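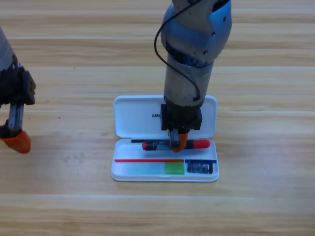 Pencil case packers, temporary, Vornovach site

Posted Sun 11 November by the Drerero recruitment desk

Drerero supplies filled stationery sets to schools and training centres. We need 10 temporary packers for the Poltard order, which covers 669 pencil cases to be filled, checked and boxed before the schools close in December. The work is done by hand, seated or standing, at shared tables.

The work

Each case is a flat, hinged white box with a shallow tray. It is filled with the lid open and the tray nearest the packer. The layout is fixed by a packing card, and every case in a batch must match its card.

Marker: laid flat along the back of the tray, parallel to the hinge. The cap must be fully pushed on. For the black and red marker the red cap goes to the right.

Long and narrow items: laid lengthways in the front part of the tray. They must not sit on the raised rim or stop the lid from closing.

Small items: placed in the front compartments, on the side of the divider given on the card. Short round items are laid on their side, never stood on end.

The space between the marker and the front items is left clear unless the card states otherwise. An instruction slip is added to some batches and goes in last.

When the case is full the packer closes the lid, presses the front edge until the latch holds, and turns the case upside down once. A case that opens is put in the returns tray with a note of the batch number. Packers do not repair latches. Cases with scratched or smudged lettering on the lid are also returned.

Checking

Two packers work at each table. One fills and the other checks against the card, and they swap at the break. Checked cases are boxed in layers with card between them — lids all facing the same way. The checker signs the box label. Mistakes found after signing are sent back to the table that packed the box.

What we ask for

Steady hands and good close eyesight, with glasses if worn. The ability to tell red, dark blue and yellow-green apart under indoor light, as several items differ only in colour. Enough reading to follow a packing card and write a batch number clearly. Packing experience is useful but not required. Boxes are light, but there is some carrying between the tables and the loading door.

Hours and pay

The contract is for 39 hours a week, weekdays only, with one paid break each morning and afternoon. Pay is weekly in arrears, at the packing rate on the site notice board, and a copy of the rate sheet is sent with every offer. There is no piece rate and no bonus for speed. Overtime may be offered in the last week of the order and can be refused.

Training takes 2 hours on the first morning and is paid. It covers the cards, the closing test and the labels. Bring flat, closed shoes. Aprons are provided; rings and loose bracelets must be taken off before packing.

How to apply

Write to the Drerero recruitment desk, Akbari House, Vornovach, or leave a form at the front office. Give your name, a contact number, the date you could start and any days you cannot work. A CV is not needed. Applicants will be asked to fill three cases from a card as a short practical test — accuracy is marked, time is not.

This site uses cookies to remember your search settings. Accept or change settings.

Contact the recruitment desk | © Drerero | Back to top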